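Tralley: frequently asked questions

Last updated September 10, 2020

What is Tralley?

Tralley is a research method for teaching a robot arm to handle bedding and other large pieces of cloth. A person does the job first with a hand-held gripper, and a policy is trained on the recordings. The project is led by Ulises Urrutia.

Why bedding?

Most published cloth work uses a towel or a T-shirt on a table. A blanket is bigger than the arm's reach, so the robot has to grip, drag, let go and grip again. We wanted a task where that could not be avoided.

Where were the recordings made?

In ordinary bedrooms in Wultby. We did not tidy them or change the lighting. Each person was asked to straighten the blanket and leave the duvet where it was.
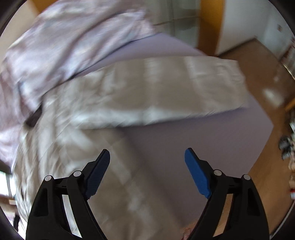
Moving cloth blurs easily, and we kept the blurred stretches in the training set. When we took them out, the policy tended to stop halfway through a pull.

How much data did you use?

The main policy was trained on 300 recordings from 6 homes. A further 2 homes were held back for testing.

Does it work in a room it has not seen?

Often, but less well than in the training rooms. The usual failure is picking up the fitted sheet along with the blanket. Pale bedding on a pale sheet is the hardest case - the policy seems to rely on a visible edge to decide where to grip.

Do I need the same gripper?

You need the same fingertips on the hand-held tool and on the robot. We tried mixing them and the grip points drifted. The arm matters less, and we have run the same policy on two different ones.

What is the difference between Tralley and Vameo?

Vameo was our earlier method. It chose one grip point at a time from a still picture and had no memory of the last pull. Tralley works from a short run of pictures.

Will the recordings be released?

Yes, in November, once all the homes have signed off their footage. The training code will go up at the same time.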